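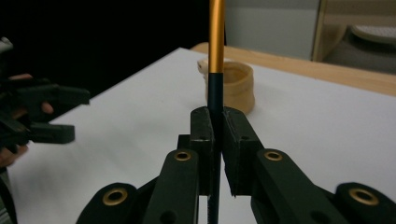 **Figura 3.** Haste de dois tons (metal laranja-dourado em cima, preto fosco em baixo) em frente a um copo bege, sobre a mesa.

### 3.2 Material: copos e hastes

Os objectos do ensaio são do mais banal possível. Copo cilíndrico bege, borda ligeiramente aberta e pouco regular (Fig. 3), e uma haste comprida e fina. A escolha do par vem do estudo-piloto Clemis, em que se percebeu que o recipiente pesa mais no resultado do que o objecto lá posto. Copo rígido, pouca variação. Copo que cede, muita.

Sobre a haste: a mudança de cor serve de referência de altura. Na Fig. 3 a transição fica mais ou menos ao nível da borda do copo, o que facilita a leitura lateral. Na série Drollari usou-se uma haste de cor única e as anotações de altura ficaram quase inutilizáveis – parte teve de ser refeita à mão, com os atrasos que se imagina.

Dimensões nominais na Tabela 2. Massa do copo vazio não incluida, varia demasiado de unidade para unidade. Os copos foram comprados em lote único de 300, fornecedor Trumside, e guardados na embalagem até ao dia do ensaio. Não houve selecção prévia. Copos com a borda torta entraram na mesma, porque é assim que aparecem numa cozinha ou numa secretária.

### 3.3 Arrumação em recipientes leves

Tarefa: pôr a haste de pé dentro do copo, sem o tombar. Parece trivial. O ponto delicado é o contacto com a borda – se a haste toca por fora, o copo desliza; se toca por dentro e muito alto, inclina. Distinguimos os dois casos na codificação (D e I), seguindo a grelha Kalogeropoulos com uma alteração: juntámos numa só categoria o toque leve e o toque repetido, que os codificadores confundiam a toda a hora.

Ao todo, quase 800 repetições, das quais 100 reservadas para o acordo entre codificadores. Excluídas 18 por erro de registo (folha trocada, numeração em falta). Nenhuma exclusão por copo amolgado: a deformação foi anotada como variável, em três níveis, e a unidade seguiu para análise.

Posição do copo marcada na mesa a lápis, só o contorno da base. Fita adesiva foi testada em julho e abandonada, prendia a base e falseava os deslizamentos. Entre repetições o copo volta ao contorno mas não é rodado; a irregularidade da borda fica portanto sempre virada para o mesmo lado dentro de cada bloco. É uma limitação, ver 5.1. Rodar o copo de forma aleatória teria sido melhor mas obrigava a marcar também o próprio copo, e qualquer marca perto da borda influencia para onde se aponta.

Sucesso = haste solta, apoiada na borda, copo em pé passados cinco segundos. Haste que cai com o copo em pé conta como falha parcial e e tratada à parte na secção 4.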